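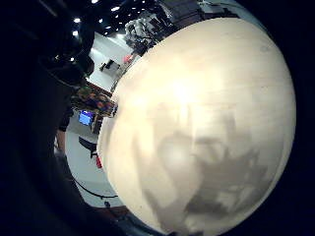
Wide lens view past the pale sphere, floor and ceiling lights in the gap.

23rd February

Equipment planning for the second half. Notes for me and for Yiğit Güneş, who has to put the numbers in.

Went through the wide-view footage this morning with the budget sheet open. Main item is still the handheld grippers. We've got two and want two more, so both benches can run without swapping gear over at lunch. Cluteck quoted $2,752 for the pair, freight included, GST not. Wijaya haven't come back to us. I'll ring them again before chasing anyone else.

Lenses: staying with the fisheye. Large objects fill a lot of the view and the room gets squeezed into a strip down one side, but there's still floor, ceiling lights and a monitor in that strip to work from. A narrower lens would be cheaper and we'd lose all of it. Not worth the saving.

Glare on pale surfaces is a separate problem. The top of the sphere is washed out. Exposure settings first — no money on diffusers until that's been tried properly.
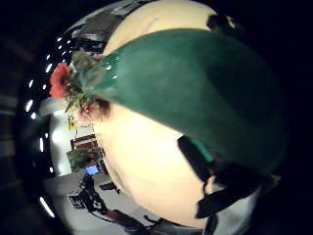

Bouquet in green wrap, red flower at the tip, black straps at lower right.

Straps need their own line in the budget. I'd had them under consumables and they keep getting trimmed. Want spares in both sizes, plus a colour other than black so we can tell the kits apart.

Props: flowers and wrapping stay on petty cash. Groltoment do a prop assortment but half of it is stuff we'd never pick up.

Storage: Nuris quote for the drives runs out in October, so park it until the grippers are approved.

To do:
Ring Wijaya re lead time
Ask Cluteck if chargers are in the price or extra
Yiğit to check whether freight comes off our line or the general one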